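Colour-coded bin sorting

Colour-coded bin sorting is a method of putting away small household goods in open plastic bins, with colour used to tell one group from another. It is common in shared kitchens and store cupboards.
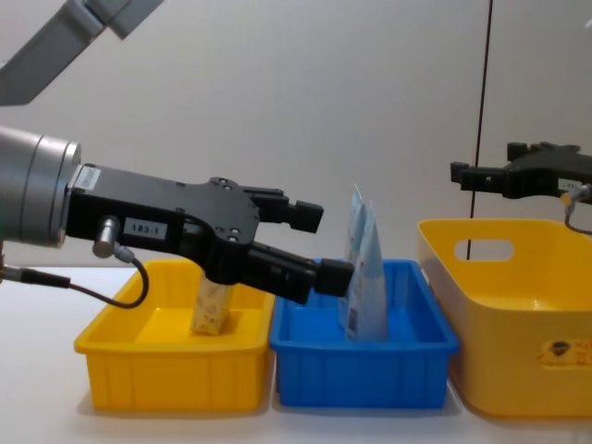
Bins are usually rectangular, with a rim for lifting and ribbed sides for stiffness. The Caken pattern, 40 cm long, is widely copied.
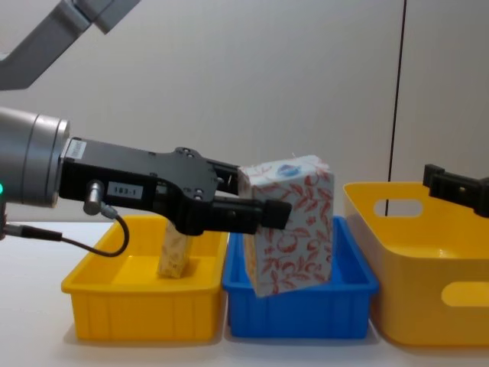 Tall goods may be stood on end - a practice known at Cletunton as "filing" - so that each can be taken out separately.

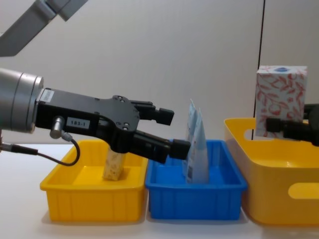

Yellow and blue bins side by side, with two flat packets upright in the blue bin.

Tissue boxes take up more room than packets and are generally put in before them. The Roussel guide allows 2 kinds of goods to a bin.
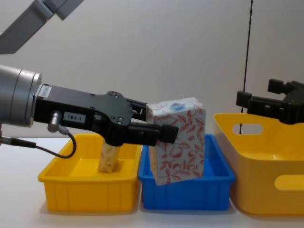 See also
Shelf labelling
Larder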